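Home Datasets Docs Changelog Contact

Kosside Surface Gloss Notes, README
January 13, 2025 | Posted by the Kosside maintainers
2 min read

## Summary

Kosside is a table of gloss readings taken from finished timber furniture panels. It was put together to compare clear coats under indoor light and to give refinishers a baseline when matching sheen on repairs. The table holds 2000 rows. Each row is one reading at one spot on one panel.

## Contents

- readings.csv: panel ID, spot ID, angle, gloss units, coat code
- coats.csv: coat code, product line, number of coats, sanding grit between coats
- panels.csv: panel ID, species, stain, date finished

Coat codes beginning with N are Nordin oil finishes. Codes beginning with V are Viker water-based finishes. Mixed systems carry both letters, base coat first.

## Collection

Panels cured for 30 days before any reading. Every spot was measured twice, with the meter turned 90 degrees for the second pass, and both values are kept. Averages are left to the user. The meter was checked against its black tile at the start of each session and again after a change of battery.

Spots within two centimetres of an edge were skipped, as brush build-up there reads high. Dust nibs are flagged in the notes column and were not rubbed back.

## Known problems

The first 1000 rows use the old species labels. "Ash" in those rows covers both white ash and alpine ash. A mapping is planned but not finished. Colour was judged by eye against a printed card and should not be used for matching.

Row order follows entry, so sorting by date finished is recommended before plotting.

## Reading sheen by eye 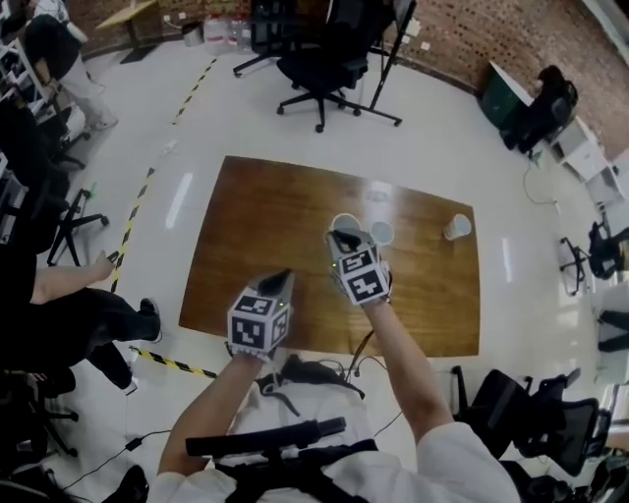 Meter values do not always agree with what a person sees on a finished piece. A panel at 60 gloss units can look flat in a dim hall and bright in a white room, and stain depth changes the impression again. A warm brown top with a glossy surface, like the table with the paper cups standing on it over white tile, is the kind of finish the "high" label in coats.csv is meant to suggest to a reader without a meter. The label is a guide only and has no threshold behind it.

## Use

Files are UTF-8, comma separated, with one header row. Missing values are blank. Load panels.csv first and join on panel ID. The Clikar import script expects the original column names and fails silently if they are changed.

Corrections go through the contact page with the row number and the file version.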